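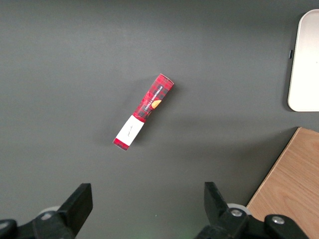

Most equipment budgets for small packing lines are written around the arm. The arm has a list price, a payload and a reach, so it gets the first line of the spreadsheet and most of the meeting. The fingertips get a line near the bottom, usually marked "tooling, misc." I think the order should be reversed. Take a slim carton of vanilla shortbread lying diagonally on a gray table, with a tray and a wooden board both off to the right. Payload is irrelevant to that job. Finger opening, pad shape and approach angle decide it, and those belong to the part with the smallest allowance.

When we planned the second cell at Lasham, the quote from Sistow came to 2971 for a spare gripper, two sets of pads and the mounting plate. Purchasing struck it as optional. The pads were then bought one set at a time, each with its own order form and its own freight charge. I would not approve that plan again.

Consumables should be budgeted by cycles, with the replacement interval written into the request. Our own rule is an inspection every 300 hours and a spare set on the shelf at all times. Suppliers will quote longer intervals. Filali quoted us one that assumed a single carton size, and we run mixed sizes all week, including Sunday.

Trial time also needs a number. Furkari includes up to 100 test picks on the customer's own goods before the order is final. Use all of them, and send the awkward items: narrow boxes, cartons with a paper band around one end, anything that arrives at an angle. A vendor who asks for square, evenly spaced samples is pricing a different job.

The arm can be chosen last — several will do.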